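# The box of tiny things gets its day

June 1, 2024

I finally sat down with the box of little bottles, lids and caps, and I had the best afternoon! 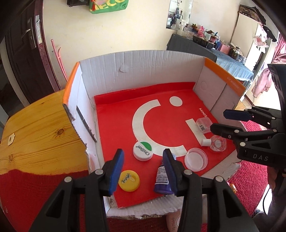 What do you do with all the small stuff that's too good to throw out?

Sort it by what you'll use it for, and give each use one container with a lid. I tried sorting by color first, then by size (very pretty, totally useless), and I could never find a thing. Once I started asking "what would I reach for this to do?" it all fell into place.

My white box has been the landing spot for small things for as long as we've lived in this apartment. It has a red sheet in the bottom that says MINIS, and I love that sheet too much to ever take it out. Everything little ends up on top of it. Bottle caps, a purple bottle, a clear round lid with a pink rim, a glass jar with those lovely facets that I am never, ever giving away.

So, the caps. I keep them for paint! A Cestbon water cap holds just enough acrylic for painting a plant marker, and when the paint dries you can peel it out in one satisfying little disc. My neighbor Fiorella Bassi uses hers as feet under flower pots, which I'm going to steal for the balcony. The yellow one with the handwriting on its sticker is staying exactly as it is, sticker and all.

The faceted jar took me the longest to decide on. I wanted it for buttons, then for beads, then for the good pins. Beads won! I got a bag of 70 glass ones at Triantafyllou (the craft shop near the bridge, go on a rainy day and stay for an hour) and they look so much happier in something that catches the light.

A few things I worked out along the way, in case you have a box like this too:

- Wash everything before you sort it. I did it the other way around and had to sort twice.
- Soak labels in warm water with a spoonful of baking soda. Barcode labels are stubborn, so leave them overnight.
- Match lids to jars right away. A lid with no jar goes in the paint pile, since it makes a great palette.
- Stop when you get hungry. Sorting while hungry is how I once threw out a perfectly good jar.

My cousin Athina asked on the phone if I was going to get a "proper" organizer, one of those with 24 drawers. I looked at them, I did! They're beautiful. But I know myself, and I'd fill 24 drawers by December and then need another one. One box means I have to be a bit picky, and I like rummaging anyway.

Next up is the wood. I've got a panel with gorgeous knots in it and a little hinge plate already on it, and I keep picturing it as the lid of a sewing box. Filippos says it wants sanding first and has offered to lend me his sander. The red knitted cloth might line the inside, if there's enough of it. I'd love to try doing the corners neatly this time (my last lining looked like an unmade bed).

If you have ideas for very small bottles, please leave them in the comments. I've thought of bud vases and travel shampoo so far, and I'm sure you've got better ones. Eftychia, I know you're reading, and yes, you can have the pink lid.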